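Ticket: Whiteboard ghosting and glare, training room 3
Category: Furniture and fittings
Priority: Low
Status: Open, awaiting parts

Reported fault
Numerals written on the white surface stay faintly visible after a dry wipe. Staff on the left-hand benches also report that they cannot read the board when the ceiling lights are on full. Test numeral and marker below.
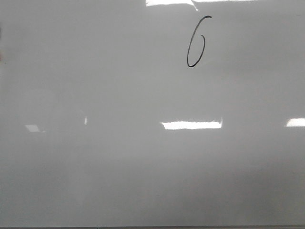
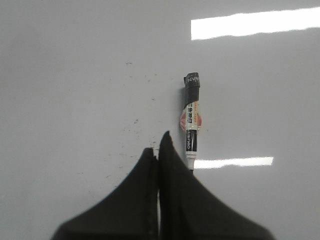

Surface is the Trurex gloss panel fitted in December. Markers are the Deli whiteboard type, black, from the general stationery order. Permanent ink is ruled out.

Log

09:10 Wrote a single digit in black and left it for 2 minutes. Dry wipe with felt pad. Clean.

09:25 Repeated, left for 14 minutes. Grey trace remains, strongest on the loop where the ink goes on thicker.

09:40 Trace removed with Skirus cleaning fluid and a lint-free cloth. No scratching found under a torch.

10:05 Changed the felt pad for a new one and repeated the longer test. Trace much reduced. The old pad is loaded with dry ink and was putting some of it back.

10:30 Glare. Ceiling fittings reflect as hard-edged white bars, one of them across the middle of the panel. Writing remains legible between the bars. Switching off the front row of lights clears the worst of it from the benches.

Actions
Old pad thrown away. Pack of 6 replacements requested from Gritley.
Wipe down with fluid at the end of each session. Dry wiping alone is not enough for ink left over lunch.
Quote requested from Thongsuk for diffusers on the front row of fittings. Matt film was considered, but the supplier's sheet says it makes ghosting worse.
Markers to be stored flat with caps on. No change of marker needed at present.

Ticket stays open until the diffuser quote is in. Retest with the new pads and update here.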